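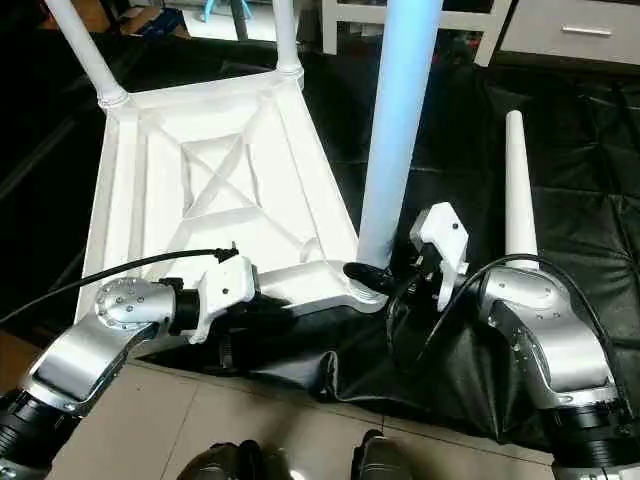

Constanza Alarcón wrote in to ask why her arms learned to fold towels in an afternoon and still can't put a leg on a stool after two weeks of demonstrations. She wanted to know if she should just record more of them. Probably not yet. Go through the points below first, then record more.

Furniture tips for teaching by remote control
Last updated 08/04/2020

Before you start

Do the job once with your own hands and say each step out loud. Write the steps down in the order you said them. If you can't do it the same way twice, the arms won't learn it from you either.

Turn the stool upside down and work on the sockets from above. With the seat on the floor, the legs go in with the help of gravity and you can see the joint you are working on.

Put something soft and dark under white plastic. It saves the finish, and the edges show up better on the screen. Pull the wrinkles out between runs. A mat that bunches up will shift the seat half an inch and you will spend the rest of the run chasing it.

Run the cables before you run the arms. Leave enough slack for a full turn of the wrist and check that nothing hooks on a leg when you back away.

Holding and placing

Pick one arm to hold and one arm to work, and keep it that way for the whole set. Hold on the rail of the seat frame, close to the corner you are working on. If you clamp the far side, the seat will pivot when you push.

Close the holding gripper until the seat stops sliding, then stop. Squeezing harder bends thin rails and throws off the socket.

Bring the leg in above the socket, pause for a breath, then lower it. The pause matters more than people expect. It gives the recording a clear spot between "getting there" and "putting it in." Benjamín Sosa skipped the pauses on his first 213 runs with the Nindo kit and ended up doing all of them over.

If the leg catches, back out and come in again. Don't wiggle it around in there for ten seconds. Keep a few runs with one clean retry in them, so the arms see what to do when it goes wrong.

Guiding by hand

Some jobs are easier if you take hold of the arm and move it yourself. Tightening is one of them. Hold the arm above the wrist, keep your fingers off the jaws, and stay out of the camera's view as much as you can.

Don't mix hand-guided and remote runs in one folder. Label them as you go.

How many

For one leg in one socket, we got decent results at 600 runs on the Ledesma setup. All four legs took 1272. Past roughly 1000 the gains were small, and most of the improvement came from throwing out sloppy runs.

Move the stool a little between runs. Turn it a few degrees, slide it toward you, slide it back. Change the light once in a while too. We did all of ours under the same lamp in February and the arms got lost when the blinds were open.

Stop when your hands get tired. The last twenty runs of a long session are usually the ones you delete.

Cleanup

Wipe the gripper pads with a damp cloth. Back up the recordings before you power down. Fondmont pads wear at the tip first, so swap them left to right every so often.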